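A phone case is the cheapest thing most of us buy for the most expensive thing we carry, and we choose it badly. I have worked the repair counter at Tustard for long enough to have an opinion on this, and my opinion is that people should buy plain frosted ones and stop there.

Euan Gunn, who shares the counter with me, disagrees. He likes leather and he likes a flap. He says a case should hold your bank card as well, and I say that is how you lose both at once. We had this argument again in July, when the stock list from Telledberg came in with 111 cases on it and 30 of them were wallets.

My reasons are dull. A frosted case doesn't show every fingerprint the way a clear one does. You can still tell what colour your phone is. It slides into a coat pocket without catching on the lining. When there's grit trapped at the back you can usually see it as a dark speck, and you can take the case off and wipe it out before it scratches anything.
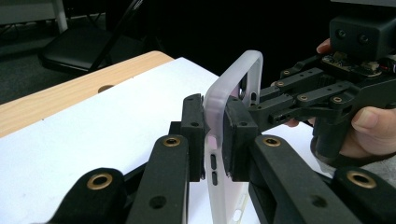 ## What to check before you pay

Hold it up by the sides, off the phone, and look at the rim and the openings. Button cutouts should have clean edges. The camera hole should be cut for your model and not for last year's, which may be 2 mm out and put a grey smear in the corner of your photos. Press the long sides inwards with your fingers. Some give is fine.

I would also ignore the word 'military' on any box.

Pui-shan Su brought back a Plellow case last spring with a split at one corner and wanted to know if that meant it had failed. I told her no. The phone was fine and the case was finished, and a new one cost less than her lunch. She bought the same again.

Patterned cases are a separate matter. If you want flowers or a cartoon dog, have them - it's your phone. But buy a plain one too and keep it in a drawer, for when the print starts to peel.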